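3. Setting Up the Shelf Task

3.1 What we asked the club to do

I should say up front that our school club picked this problem, and I mostly tried to stay out of the way. Hye-jin Gil wanted two arms tidying books together, Tapio Aaltonen wanted anything that didn't involve stacking blocks again, and by the end of a long Sunday we had a task we could all live with: books lie on the floor, a small two-tier shelf stands against the back wall, and the arms have to deal with whatever is between them. We called the project Pranon, after a word Hye-jin made up for her login.

The students wrote the rules themselves. Either arm may touch any book, the arms may share one if it's too wide for a single grip, and a run ends when a student says so or when something hits the shelf hard enough to hear. Figure 1 is the task partway through a run, with the right gripper at the edge of the larger book.
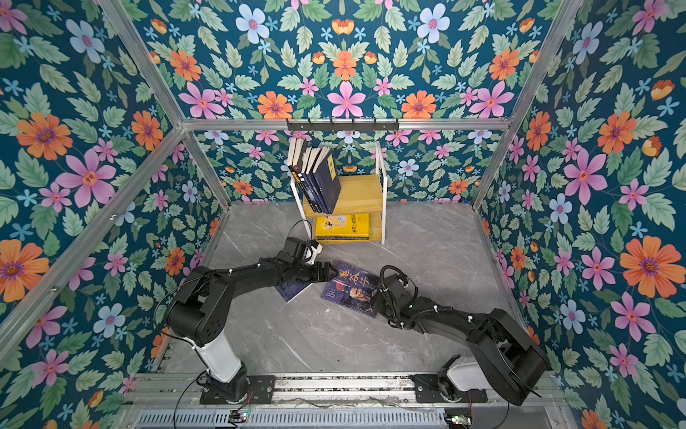 Figure 1. Two-arm work on the floor books.

3.2 Driving and recording

We had 44 students sign up for driving time over the term, which was wonderful and also a scheduling nightmare! Everyone got a short practice slot first, usually spent chasing one book into a corner, and then moved on to recorded runs. We kept 1,229 of those. Oksana Vakulenko went through them in July and tagged each one by hand – finished, dropped, pushed, or given up – and Lesia Hnatiuk re-tagged 400 so we could see how often two patient people disagree. They argued most over "pushed," which I still think is a fuzzy label.

Drivers talked constantly, and we let them. The pairs who called out their moves ("I'm coming over the top, stay low") seemed to get into fewer tangles, though we never scored the chatter and I won't lean on it here.

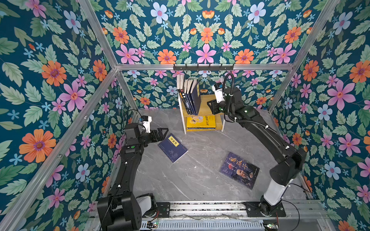 Figure 2. Arms working at different heights.

3.3 Splitting the work

Our main question was whether students would divide the floor down the middle or take turns. We had guessed turns, and Khrystyna-Mariia Hladun bet me a coffee on the middle line. What we ended up tagging was a third habit, which the club named "one up, one down." Figure 2 has the arrangement we mean: the right gripper is raised near the bookshelf while the left one hovers low by the navy book with the yellow label. We tagged a moment this way whenever one gripper was at shelf height and the other was near the floor, whatever either driver said they were planning. It's a loose rule, and Tapio would like a stricter one with a measured height in it. I've kept the loose version for this paper so the tags match the ones Oksana and Lesia made.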